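So I finally made it to the open day at the Prenmont furniture works, after three summers of meaning to go and then finding out in August that I'd missed it. They only do it in July, and you have to book, and the booking page is hidden somewhere under "Careers" for reasons I couldn't work out. But I got a slot! Ten in the morning, bring closed shoes, no dogs.

Parking first, as a few of you asked last time. There's a field across from the main gate and it's free, but the walk is longer than it looks and there's no shade. I'd go for the train if I did it again. The shuttle from Mulomon station drops you right at the door.

Our guide was Malte Lindemann, who has been there 59 semesters, as he puts it (he used to teach and never got out of the habit). He took us through the timber yard, which I could have happily stayed in all morning. The smell in there! Stacks and stacks of boards with little spacers between them so the air gets through, and chalk marks on the ends that only the yard people can read. A kid in our group asked how they know when the wood is ready and got a proper answer, with a moisture meter and everything, and then got to stick the pins into a plank himself.

After that came the saw hall, behind glass, and then the gluing section. I hadn't thought much about tabletops before. I suppose I figured somebody just cut a wide piece off a wide tree. Malte talked for a good while about strips, and how you turn them so they don't all try to bend the same way, and how a board made like that stays flatter than one big slab would.

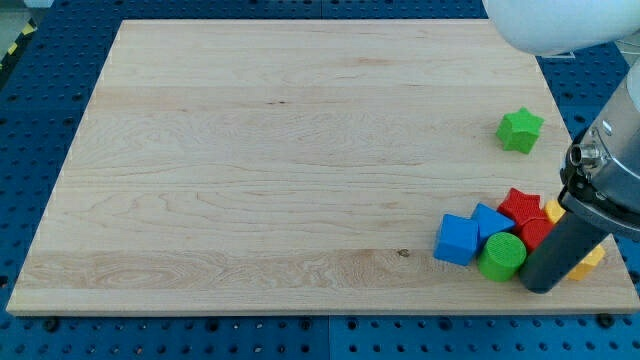 He also said that customers send boards back over knots. A knot the size of a pea, and back it comes! The Janssen range was started partly for that reason – it's sold as "natural grade," it costs less, and according to Malte it's what most of the staff have at home. I'd take it over the perfect one any day. My grandmother's kitchen table had a knot right where my plate went and I must have run my finger around it at every single meal.

The finishing room was the one letdown. It was closed for cleaning, so we got a video, and the sound wasn't working. Fine, these things happen, but it was the part my sister had been looking forward to and she was a bit grumpy until lunch.

Lunch was good, though. Potato salad, sausages, a pretty decent bean stew for the vegetarians, all served in the old drying shed. They told us they feed 3,000 visitors over the open season, and going by the line I believe it. Get there before noon.

In the afternoon there was a workshop where you sand and oil a little cutting board to take home. It costs 4 dollars extra and you pay at the desk, cash only. I went too heavy on the oil and had to carry mine home wrapped in a newspaper. The Kindero corner next door is for the under-tens, with building blocks made of offcuts, and I saw at least one dad in there with no child anywhere near him.

The shop has a bargain shelf at the back, past the stools. I bought two trivets and a bag of offcuts that I have no plan for at all. If you want the big pieces, ask about delivery before you pay, as they only drive on certain routes and ours isn't one of them.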